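Back on the water, sort of

May 14, 2021

So I've joined a rowing club. Me! The person who got a note to get out of cross country for most of Year 9 and who still walks down escalators holding the rail.

It started in January, when the pool was shut and I'd gone a bit odd from sitting at the kitchen table all day. My cousin Anwara Weerakoon had been on at me for ages to come down to Skamascombe and have a look at the boats (she's been rowing there since university and has the shoulders to prove it), and I kept saying yes, definitely, soon, in the voice you use when you mean never. Then the learn-to-row places came up online and I booked one in my pyjamas before I could think about it.

I'd pictured myself gliding along in the sunshine. What I got was a lot of standing on a slipway in wellies learning which end of the boat is which. Bow is the pointy end you can't see, stern is the one you're looking at, and bow side and stroke side are on the opposite hands from where my brain wants them. I had to put a blob of nail varnish on my left thumb. It helped for one outing and then I forgot what the blob meant.

The beginners go out in a big wide training boat called Givgate, which has been patched so many times that the coaches talk about it like an elderly aunt. There's a newer one, Atora, that we're allowed to carry but not sit in. Carrying is harder than it sounds, by the way. Everyone has to lift at the same moment and walk at the same speed, and if you're shorter than the person in front you end up with your arms straight up over your head, praying. I am shorter than everybody.

My first proper outing was 2 km and took most of the morning. We stopped a lot! You row in pairs to begin with while the others sit the boat level, so half the time your job is just to keep your blade flat on the water and not fidget. I'm a terrible fidgeter. I also caught a crab, which is when the oar goes in at the wrong angle and the handle comes back and thumps you in the ribs. Mine made a noise like a dropped suitcase and a heron flew off.

But then there was a bit near the end, past the willows, where all of us were rowing together for maybe a dozen strokes and it went quiet and the boat sort of lifted, and I thought oh, right, so this is why they get up at six.
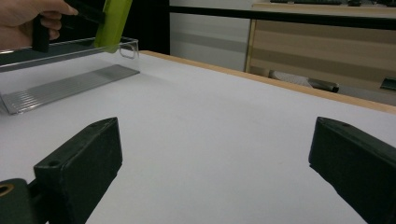 A hand, a black handle and a very green block

Since then I've been going twice a week and doing the rowing machine in between. The machine is not fun, I won't pretend, but I do love a number, and it gives you loads of them. My longest piece so far was 1,106 strokes without stopping, with the radio on and a flannel round my neck. Anwara says I should stop counting strokes and think about my legs. I've tried thinking about my legs and it only makes me want to sit down.

Blisters are coming along nicely. I asked the others what to do and got a different answer from every single one: surgical spirit, zinc tape, cold tea, leave them alone, under no circumstances leave them alone. I've gone with tape. Gloves are frowned on, though I haven't worked out why and I'm too new to ask.

The other thing I hadn't expected is the cake. There's always cake. The loveliest man in our group is 74, started the same morning I did, and brings a ginger loaf in a biscuit tin that he keeps under his coat on the bank. He's better than me as well. Very smooth, never rushes up the slide, and he hasn't caught one crab.

Next up is the Naidu Cup, a little novice race the club runs among itself, and our coach has put me in at seat 2 which I'm told is a nice safe place for someone who's still getting her timing right. I have bought the leggings. I've not yet bought the all-in-one, and I'd like to put that off for as long as possible.

If anyone reading has rowed before and knows how to stop your hands knocking into each other on the way back, please leave a comment. My right thumb is black and blue.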